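Residents > Kakley House > Meetings > Minutes

April 2, 2025
Posted by the Residents' Association Secretary

Minutes of the spring meeting, Kakley House

We started a few minutes late so that everyone coming from the Vultadley bus could get a chair and a cup of coffee, and the chair thanked them all for turning out on such a wet evening. The minutes of the winter meeting were read and accepted, with one correction – the bench by the side gate is to be repainted green, the same as before, and the word "gray" should be struck.

Garden. The raised beds came through the winter better than any of us dared hope, and the garlic is already up. There was a long and very good-natured talk about whether the end bed should go to tomatoes again or have a rest with beans. Beans carried it on a show of hands. Anyone with spare canes is asked to leave them by the shed, tied in a bundle if possible, and please, no wire this time.

Money. The balance stands at $3000, of which $2000 is set aside for the roof over the bike racks. Brito has sent a written quote and we are waiting on a second one from Clulska before anything is signed. Several members felt we had waited long enough, and the chair agreed to call Clulska in the morning.

Laundry. Members asked for the old sign-up sheet to come back for weekends, when the wait has been trying everyone's patience. It was agreed to try it through the end of the month, with slots of up to 2 hours, and to talk again after that. Please wipe down the door and the drawer when you finish, and empty the lint trap on the dryer even if you think the last person did it.
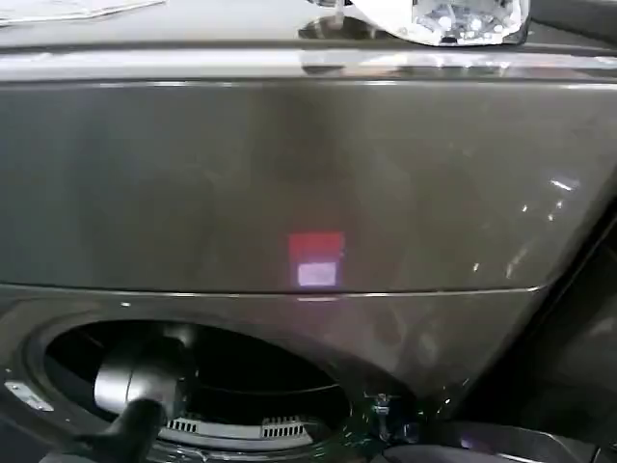
Laundry: dark gray front-loading washer.

A request for a folding table was met with warm approval and a certain amount of discussion about where on earth it would go. Measurements are to be taken before the next meeting.

Spring supper. We had 43 at the table last year and would love to see as many again. Main dishes will be shared out by floor as usual, first floor on salads, second on hot dishes, third on dessert. The long tablecloths still need ironing – two members kindly offered on the spot and were applauded.

Any other business. The hall light outside the mail room flickers and will be reported again. A blue child's mitten is in the lost and found box, along with three umbrellas.

The meeting closed with thanks to the bakers of the lemon bars. Next meeting after the supper, day to be posted on the board.

Recent items
Bike rack roof: the story so far
Spring supper sign-up by floor
Garden beds: who has which
Minutes of the winter meeting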